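Banley Bin Picking: student project notes and data card

3 min read

Banley is the practice set of our robotics club at Rikumby. It was collected in the February term for the course project on grasping mixed household things.
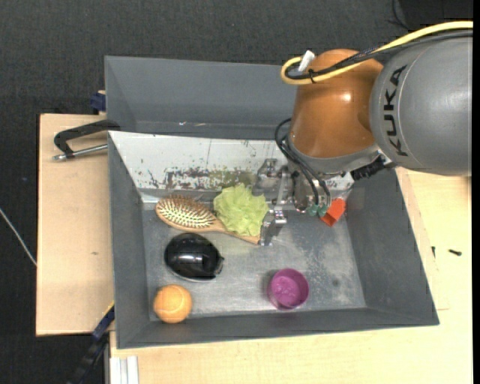 The set has 1790 grasp attempts, made by 8 students who worked in pairs. Every attempt is one folder with a colour picture taken before the grasp, the joint log, and a small text file called result.txt. The result is written by hand by the pair on duty, so please expect a few mistakes — we corrected those we found.

## How to use

Unpack the archive and run check_folders.py first. It needs about 5 minutes on a normal laptop. If a folder has no joint log, the script prints its name and skips it.

The code for planning is in the folder Promamen. Panicker is the older planner from last year; we keep it only for comparison, and it does not read the new logs.

## Known problems

- In the first week the clock of the camera computer was 2 seconds behind the robot log. These folders end with _w1.
- Soft objects are labelled less strictly than hard ones. Two pairs did not agree what is a "slip".
- The train and test lists share the same objects.

## Contact

Questions and corrections go to Aravind Kandasamy, who looks after the set until the next group takes over. Please write the folder name in your message.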